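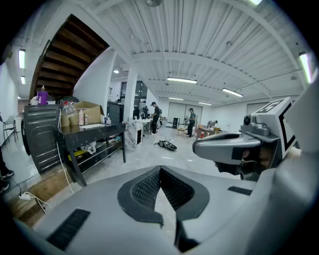
From: Precious Baluyot
To: Tanoli workshop list
Date: 7 Jun 2024
Subject: Re: Handling trials and the bench roster

Dear colleagues,

Thank you to those who responded to the notice on the handling trials. Attila Boros raised a question that I expect many of you share, and I have quoted it in full.

> On behalf of the bench staff at Rakow, I would ask management
> to clarify what becomes of the sorting and packing positions
> once the Jutow cells are commissioned. The notice refers to 43
> tasks under review but does not say whose hours they make up.
> Several members have also asked whether time spent recording
> demonstrations will be counted as ordinary bench time.
>
> Attila Boros

No position will be removed before the end of December. Of the 43 tasks, 10 have been put forward for the first cell, all of them repetitive lifting or placing work. The remainder will stay with bench staff while the review continues.

Demonstration time is ordinary paid time and should be entered under the usual labour code. Participation is voluntary, and a staff member who declines will keep the same roster. Farzad Safavi will correct any timesheet on which these hours were entered as training.

Staff whose duties change will be offered retraining in cell supervision or maintenance — at their current classification, and during working hours. Almost 66 hours of instruction have been set aside for each person. Zubaida Afridi is organising the groups and would appreciate early notice of leave.

Written comments on the draft roster may be sent to Jawad Pirzada or to this list.

Yours sincerely,
Precious Baluyot
Workplace Relations, Tanoli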